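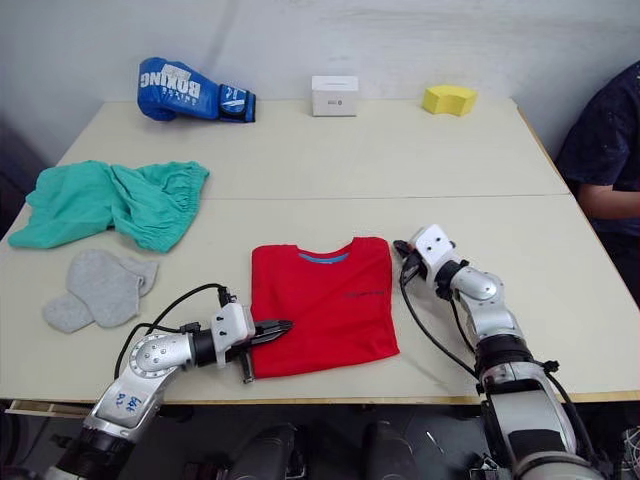
Household Routines Group, Ravivero Department of Home Studies
2 min read

3.2 What counts as folded?

Figure 1. A T-shirt folded to a near-square, collar toward the back of the table, with shorts still crumpled to the left.

I went into this section thinking the T-shirt would be the easy one (everybody folds T-shirts!), and then I spent most of October arguing with myself over it. We asked 16 households to show us a shirt they'd be happy to put in a drawer, and 11 of them gave us something close to the red one in Figure 1: a flat near-square with the neckline showing. The rest rolled theirs or folded in thirds, which we coded separately.

Shorts were messier. A gathered waistband like the one on the teal-green pair pulls the fabric in at one end, so the halves never quite line up, and people just gave it a pat and moved on. I kept the Vasseur scale for both garments, though I scored the waistband edge on its own.

Comments (2)

trokero_reader: We roll everything at my house. Would love to see the thirds data too!

Sernon laundry fan: My shorts never stack either, glad it's the elastic.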